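Gripper comparison, progress report for July
Prepared by Mariama Osei for the Grondosard small projects fund

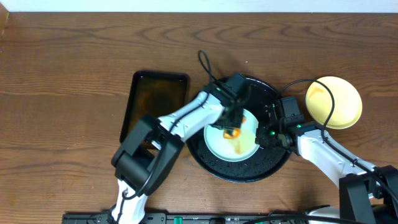 July was our best month so far, and I have been looking forward to writing this one up. When we last reported, we had one set of fingers we trusted and a second set still in its box. Both are now mounted and running on the two-arm bench at Flesbridge, and we have started on the food handling tasks that the proposal was really about.

What we did

The first week went to mounting and cabling. The adapter plates from Gemport fit without any filing, which saved us a couple of days. Mwanahawa Mugo rewrote the calibration routine so that swapping fingers now takes 5 minutes at the bench. It used to eat a morning! That one change did more for the project than anything we bought.

After that we moved to soft and slippery items on plates and trays. We had been practicing on foam blocks and rubber balls, and the jump to wet food was bigger than I expected. Foam forgives you. A soft piece of food in sauce slides, tears, or sticks to the finger when you want it to let go.

We ran 40 trials with each set of fingers, same items, same starting positions, same operator. Mwanahawa did all the driving so we would not be comparing people.

What we found

The narrow fingers are better at getting under an item and worse at keeping hold of it. The padded fingers from Åberg are the other way around. They hold nicely once they are on, but they push the food across the plate on the way in, and a light plate sometimes goes with it. Most of the dropped items came during the lift, within the first inch or so of travel, and very few during the carry.

Closing force matters more than either of us guessed. We started far too high. Bringing it down in small steps cut the damage to soft items a lot, and the narrow fingers gained the most from it.

The wrist view has been a real help for the last bit of the approach. Glare is still a nuisance on shiny dishes and on anything with liquid in it, and we are trying the overhead lights at a lower setting.

Problems

Cable slack. The loops at the wrist can swing into the work area when both arms come in close together, and we had to stop 3 trials for it. Clips are on order. Cleaning between trials also takes longer than we planned for — sauce gets into the finger joints.

Money and time

We are within budget. The cable clips and a spare set of pads come out of the supplies line. We are 2 weeks behind on the written comparison and on schedule for everything else.

Next

Repeat the trials at the lower closing force, then try one arm steadying the plate while the other lifts. Mwanahawa tried this a few times on Friday after the regular runs and was grinning about it, so I have high hopes. If you would like to come by and watch, afternoons are best.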